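Setting up a firewall for a small office (without losing your weekend)

5 min read

10/14/18

I look after the network for a little import business called Jimport, in Tollville. When I say "look after", I mean I'm the one who once admitted to knowing what an IP address was. Until May our only protection was whatever came switched on in the router from the phone company. Then a supplier's email account was broken into, we got a very convincing invoice with a very nasty attachment, and I was told to sort us out properly.

So this is how I did it, in the order I wish I'd done it. You'll want a firewall box with at least 3 network ports. Ours is a Stisenis, a plain grey thing that sits on the shelf and hums, but the steps are much the same on any make and only the menus move about.

Step 1: Write down what you've got

Walk round the building with a notepad. Every computer, printer, phone, card machine and tablet goes on the list, along with who uses it and what it needs to talk to. I was sure I could do this from memory and I missed the label printer, the door entry panel and an old laptop that had been quietly running the stock backups under a desk (with no password!).

Step 2: Save your old settings

Log in to the router you have now and take a copy of everything: the internet login, any port forwarding, the wireless names. Screenshots are fine. Print them, though, as you're about to have no internet and a file in the cloud won't be much use to you.

Step 3: Plug in and change the password

Connect one computer to the new box by cable, with the internet side left unplugged. Log in, change the admin password straight away, and turn off remote management. Then install the latest firmware, which you'll have downloaded beforehand. I hadn't, so I drove home for it.

Step 4: Split things up

Make separate zones. We have one for staff computers, one for guests and phones, and one for printers and the other odds and ends. My colleague Xiuying Luo talked me into the third and she was right, half those gadgets haven't had an update in years. Guests get the internet and nothing else. The printer zone can't start a conversation with anybody, it can only answer.

Step 5: Block everything, then let things in

Set the last rule on the list to "deny all", and put your allowed traffic above it. Web browsing, email, name lookups and the backup service covered most of what we needed. Rules are read from the top down, so if something won't work, look for a broader rule sitting above the one you've just added. I lost an entire evening to that.

Give every rule a proper name and a comment. "Jiang orders, port 676, Maritza only" means something to me a year later. "Test2" doesn't. (Jiang is our ordering software, and Maritza Huanca in accounts is the only person who touches it.)

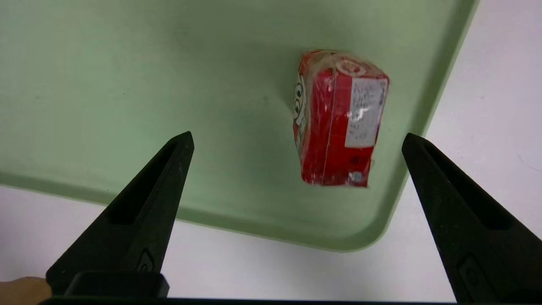 Small red package on a green tray.

Step 6: Switch on intrusion prevention gently

Most boxes can watch for known attacks and block them. Start it in alert-only mode and leave it there for 10 days. Our first morning brought up to 200 alerts, nearly all of them the backup laptop being chatty. Once you've weeded out the harmless ones, turn on blocking for the serious categories and leave the rest on alert.

Step 7: Test it from outside

Put your phone on mobile data and try to reach the admin page at your office address. You should get nothing at all. Then join the guest wireless and try to open a shared folder. Same again, nothing please!

Step 8: Back up the finished thing

Export the settings, put a copy on a memory stick and lock it in a drawer. Do it again whenever you change a rule. I've got a monthly reminder to check the logs and look for new firmware too, and it takes me less time than the coffee I drink while I'm doing it.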